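Fidis open day: the two-armed laundry bench, reviewed

I went along to the Fidis open day in June mostly for the free coffee, and ended up planted at the Gemton bench for most of the morning. It's a two-armed setup in a red-walled bay, and the job was sorting and folding gym gear. 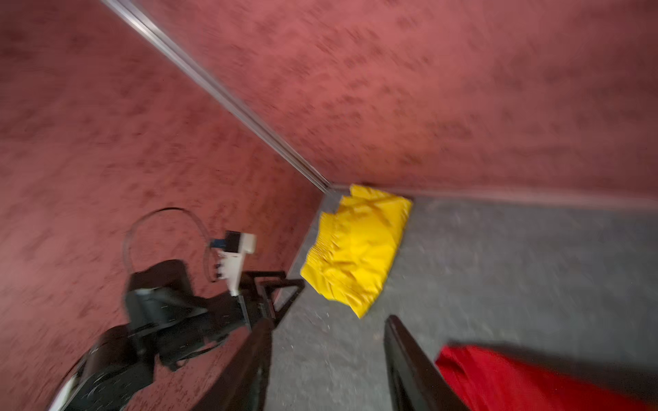
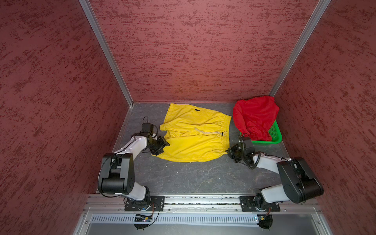 What it's like to watch

Slow, but weirdly gripping! The yellow shorts were my favourite. One arm pinches a corner, the other comes in by the waistband, and you find yourself leaning over the rail muttering at it like it's the footy. Leonardo Cocco, who was running the demo, let us choose what went in next and was very patient with my 400 questions (he says drawstrings are a pain, and I believe him).

I liked the little cameras up on the grippers – you can follow what each arm is aiming at on the monitor, though the picture smears a fair bit when things move quickly.

Gripes

The bay is small, so forget doing a doona cover. The motors whine, and by 3 o'clock the crowd was 8 deep and I couldn't hear a word of the talk. The Sydorenko stand next door had proper seats – take note, Fidis.

Would I go again? Yep, and I'd get there earlier.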